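Tesetti Entertainment Desk: Frequently Asked Questions

How we handle celebrity news, corrections and reader tips

What does the entertainment desk cover?
Film, television, music and the public lives of the people who work in them. Court cases, contract disputes and business failures involving performers are included. Sport and royalty are handled by other desks.

What is a blind item?
A short report in which the subject is not named. Tesetti stopped running blind items in its daily column in November. Older items remain in the archive and carry a label at the top.

Will you tell me who an archived blind item was about?
No. This applies to readers, agents and other publications.

How is a rumour checked before it is published?
A claim about a relationship, a pregnancy, money or health needs two sources who do not depend on each other. A repost of another site's story does not count as a source. The subject or their representative is contacted and given until a stated time to reply. 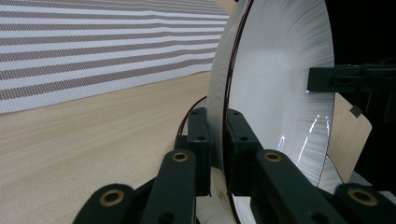
If the representative does not reply, the story may still run, with a line saying that comment was requested. If the representative denies the claim, the denial goes in the first three paragraphs.

Who decides whether a story runs?
The desk editor, Korkor Alhassan. On Sunday the decision passes to the duty editor, Bjartur Lund.

How do I send a tip?
Use the tip form. The message field accepts up to 2,000 characters. State what you saw or heard, when, and whether you were there yourself. Tips sent as comments under articles are removed unread.

Do you pay for tips?
No. Payment for photographs is a separate matter and is agreed in writing with Brenda Arancibia on the picture desk before publication.

Can I stay anonymous?
Your name can be withheld from readers. It cannot be withheld from the editor.

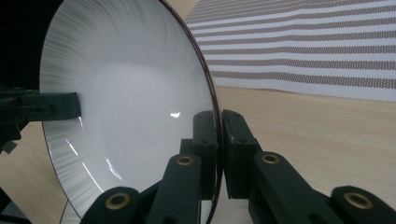
Why was my comment removed?
Usual causes are guesses about a person's medical condition, home addresses, remarks about children, and links to shops. Comments longer than 600 characters are rejected automatically.

How do I ask for a correction?
Quote the headline and the sentence you dispute. Factual errors are amended in the text and a note is added at the foot of the article. Spelling mistakes are fixed without a note.

Can an article be deleted?
Only on legal advice. A change of heart after an interview is not grounds for removal.

May I republish a column?
You may quote up to 43 words with a link. Anything longer needs a licence from our syndication agent, Damgaard.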